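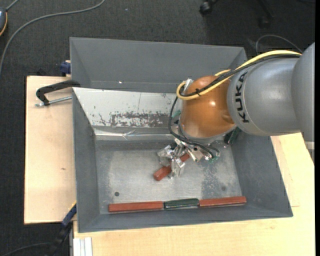

Stadirness Renters' Group questions Dellow savings claim

Dellow says its new billing plan will save each household in Stadirness $133 a year. We have read the 2 pages it put out in March and can't find how it got there. The survey behind the figure went to 1500 homes, and 689 answered. Dellow won't say how many of those rent.

The group is asking Dellow to release the full survey before the plan reaches Skuneck. Until then, we suggest renters keep their old bills.

Contact: Wong Street office, mornings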